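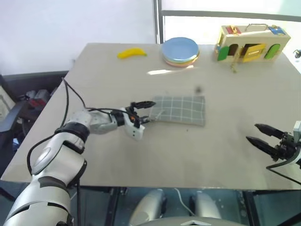 Why didn't it just let go? A reader in Weridholm sent us that question after our last page about Zelley, the two-armed robot that folds cloths at the learning center in Plistemville. The same reader wanted to know if a robot can tell when it is squeezing too hard.

Sometimes it can. Zelley could not, at least on the day it got stuck.

Zelley has a gripper at the end of each arm. A gripper is a bit like a hand with only two fingers. To fold a cloth, the fingers have to pinch a thin edge, lift it and carry it over. Thin things are tricky. If the fingers close on nothing, they come up empty. If they press down too far, they push against the table.

Zelley had done 343 folds without trouble. On the next one, the left fingers closed on the cloth and stayed closed. The arm kept trying to pull away. The cloth stretched tight, and the motor in the gripper began to get hot.

What went wrong?

Inside the gripper is a small sensor. Its job is to tell the computer whether the fingers are open or shut. A wire carries that message up the arm. The wire had worn thin where the arm bends, so the message stopped getting through. The computer still had the old message, which said "open." It thought the cloth was free, so it told the arm to move.

How did it stop?

A worker pressed the emergency stop. This is a big button that cuts the power to the motors. The arms stopped moving. Nobody was hurt, and the cloth had one small tear.

The worker waited 30 minutes for the motor to cool before touching it. Then the wire was changed.

What is different now?

Zelley's program, called Yap, now checks for a fresh message before every move. If no message comes, the arms stay still. The wires are also looked at after every 400 folds.

If you visit a robot, stay behind the line on the floor, even when the arms are not moving. A robot that looks stopped may only be waiting for its next order.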